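4.3 Wrist-camera occlusion and the dropped-tool fault

The most frequent stop during the July sessions was logged by the Brodex controller as a grasp loss. The log entry was misleading. In most of these events no grasp had been formed, and the controller was reporting the loss of an object that the gripper had never held. This section covers how the fault arose on the Voddale bench and what was changed.

The task was tool return. A single hand tool was placed on the cutting mat, and the arm was to pick it up by the handle and put it back into one of the bins behind the mat. The tool pose was estimated from the overhead view before the approach began, then refined from the wrist view over the last 74 mm of travel. Tools were laid down at arbitrary angles, including diagonally, with the handle toward either arm.
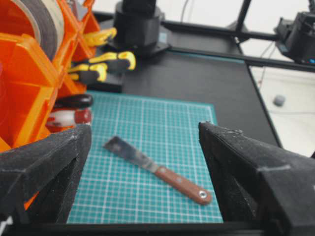

Refinement depended on both ends of the tool being visible. With long-handled tools, the near end of the handle often lay close to the inner edge of one finger during the final approach. The fingers are black, and the segmentation mask used to remove them from the wrist view had been drawn with a margin of 14 pixels on each side. When the handle entered this margin, its end was removed together with the finger. The estimator then placed the center of the tool too far toward the blade, and the fingers closed at the ferrule or on the blade itself. A flat blade offers very little height above the mat. The fingers met with nothing between them, or they pinched one edge and lost it on lifting.

The second part of the fault was in the closing check. The Pandier driver treats a grasp as formed when motor current stays above a threshold for 60 ms. Fingers that close fully on each other also exceed this threshold. The driver can compare the final opening with a minimum width, but that comparison had been switched off on 7th March to allow thin parts to be handled, and it was not restored. An empty closure was therefore passed to the planner as a success, and the arm carried out the whole transfer motion toward the bins.

This had a safety consequence. Several stored tools hang with their handles down from the lower compartments, as far as the top of the mat (Figure 5). The transfer path assumes a held tool of known length and lowers the wrist accordingly. With nothing held, or with a tool held by the wrong end, the clearance computed for the path was no longer valid, and on two occasions a finger struck a hanging handle.

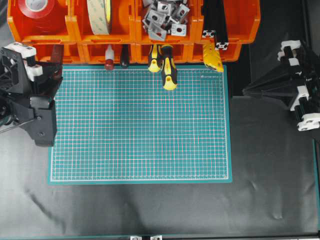 Figure 5. Workspace with both arms, cleared mat, and storage bins. Tool handles hang from the lower tier toward the mat.

Three changes were made. The mask margin was reduced and is now computed from the current finger opening. The width comparison was restored, with a separate minimum for each tool. The planner also requests a wrist view after lifting and stops if no tool is found between the fingers. We kept the Prajapati path generator unchanged, so that runs before and after the changes can be compared directly. The remaining stops are dominated by pose errors in the overhead view, treated in Section 4.4.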